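Sorum House Collections
Household Objects Gallery: The Sorting Table

The Household Objects Gallery records the everyday items that pass through the Sorum House study rooms each season. The current group belongs to the Prarov Bequest, which came to the institution as 269 separate lots in mixed cartons and is being sorted on the ground floor before transfer to permanent storage.

Items are laid out on covered tables so that small pieces can be told apart, matched to the carton list and assigned to a category. Nothing is cleaned, opened or repaired at this stage. Staff record packaged goods together with their wrapping and labels — these often carry the only printed information available.

The gallery is arranged by room. Entries are kept short, and fuller notes may be requested from the Kaushik Reading Room by quoting the lot number.

Categories in use

Clothing and footwear, lots 1 to 96. Includes items still in their original packaging.

Tins, boxes and cards, lots 97 to 181. Lids remain with their containers at all times.

Toys and small leisure goods, lots 182 to 240. Pieces with wires or strings are stored flat in shallow trays.

Unassigned, lots 241 to 269. These await a second review in September.

Room 2, Long Table

A white disposable slipper shares the patterned tablecloth with a green ball, a round tin with a cream and gold lid, and a black plastic-wrapped package bearing two white labels. The yellow and orange toy will go to the shallow trays — its wires or strings are to be left as found.

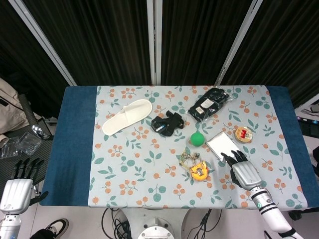 Room 2, Window Shelves

Photographs of the shelved material are in preparation. The shelves hold the paper goods from cartons 544 and 955, both numbered under the former Skando inventory.

Visiting and Requests

The study rooms are open to registered readers on Thursday afternoons. Requests to view a particular lot should reach the Reading Room two working days in advance. Prints of gallery photographs may be ordered for private study, and permission to publish must be sought in writing.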